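Where the Spatula Goes

Rulbridge, April 19, 2025

Radosław Tokarz has thought about kitchen utensils for most of his working life, first as a line cook and then as the owner of Henus, a kitchen goods store on the west side of Rulbridge. He also teaches people how to set up small kitchens. His first lesson is about where to put the tools used every day, and it starts with a hanging stand on a table.

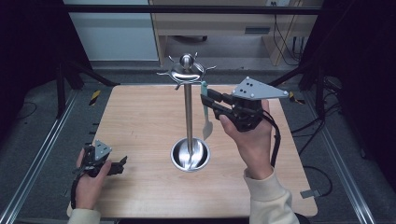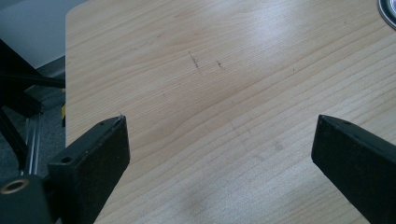 Hegde, commenting on an earlier column about drawers, wrote that a stand is only a drawer you have to dust, and that in a small kitchen the table should be kept clear for food.

Tokarz read the comment before we met and said he agreed with part of it.

"The dust is real," he said. "If you hang up a potato masher and use it at Thanksgiving, then yes, you will be washing it before you use it and again after. That one should be in a drawer. I would never tell anyone to hang everything."

What he does tell them is to watch themselves cook for a week and write down each tool they reach for. Most people come back with a short list. A spatula is nearly always on it, along with a ladle and a big spoon, and after that the lists start to differ. One couple came back with kitchen scissors at the top. They had been keeping them in the hall closet.

"I didn't argue with them," Tokarz said. "I said, put a hook up."

The stand he uses for teaching is stainless steel, with a shallow round base, one pole, and a ring of short curved hooks at the top under a steel ball. He likes that it can be turned by hand to face whoever is cooking. He does not like how it shows fingerprints, especially on the base and the ball. He wipes it down with a damp cloth and then a dry one.

I asked him about the shape of the base. Some stands have a flat plate at the bottom, and others have a heavy block.

"The bowl shape is good for drips," he said. "You are not supposed to hang up a wet spoon, but everybody does. I do it. With a flat plate the water goes onto the table. With a bowl it sits in the bowl, and you see it, and you wipe it. You do have to wipe it. Water that stays there leaves a ring."

Balance is the other thing he talks about at some length. A stand with one pole is only as steady as the way it is loaded, and a person who hangs a steel ladle, a steel skimmer and a steel serving fork side by side will find out quickly. He puts the heaviest tool on first and the next heaviest across from it. The light ones can go anywhere. A light spatula, like the pale green one he teaches with, makes very little difference.

"Put the light ones on last," he said. "And blade down. I have seen people try to wedge them in the other way around, so the handle is at the bottom. It falls out."

He sells stands from $59 and says he has no strong opinion about which one a person buys, as long as the hooks are deep enough. He tells customers to bring their own spatula to the store and try it. Some handles have a small hole that will not go over a thick hook, and some have no hole at all. A man came in last spring with a whole set like that, a wedding present, and ended up buying a crock.

"A crock is fine," Tokarz said. "My mother used a crock. The trouble is you pull one thing out and two things come with it."

The store is bigger than it looks from the street, at 1385 square feet, and he gives over the back corner to the classes. They are small and mostly made up of people who have just moved. He asks them to bring a rough drawing of their kitchen with the stove and the sink marked. The stand goes between the two if there is room, on the side of the hand they cook with. It should not go so close to the stove that it gets splashed with grease, and it should not go under a cabinet that has to be opened over it. He has them check the height of the tallest tool before they decide.

We talked for a while about tables. Many small kitchens have very little counter, and the table ends up doing the work. Tokarz prefers a light wood surface for this, though he admits it marks. The pale one he teaches with has a couple of small dark marks near the middle and a dull scuffed patch, and he has left them alone.

"People ask me about the scratches before they ask about the stand," he said. "They want to know, will a steel base scratch my table. It can, if you drag it. Lift it. If you are going to drag it anyway, put felt under it."

He used to recommend felt pads for everyone, but stopped after several customers told him the pads had come loose from being washed. He now suggests a thin cork mat, or just picking the stand up by the pole with one hand and steadying the base with the other. For cleaning a wood table he uses a product called Stirkus, a mild soap that comes as a concentrate, and he mixes it weaker than the bottle says. Then he dries along the grain.

I asked whether there was anything he had changed his mind about.

"Sets," he said. "I used to sell a lot of sets. Everything matches, and it looks very good hanging up. Then you see the same people a year later and they use two pieces. The other pieces are taking up hooks." He now sells most of his tools one at a time. He thinks color is more useful than people expect -- a tool that does not look like the ones next to it gets picked up without searching. He also thinks everyone should leave at least one hook free, for whatever has just been washed.

I went back to Hegde's point about keeping the table clear for food. Tokarz said it depended on the table and on how many people ate at it. In his own apartment the stand comes off the table at dinner and sits on top of the refrigerator until the dishes are done.

"So for that hour, he is right," Tokarz said. "Or she is right. I don't know Hegde. The table is for food. And then I want to scrape the pan, and I have to get up and reach on top of the refrigerator."

The next class at Henus is on knives and cutting boards. He asks people to bring the knife they use most, wrapped in a dish towel, and to leave the rest at home.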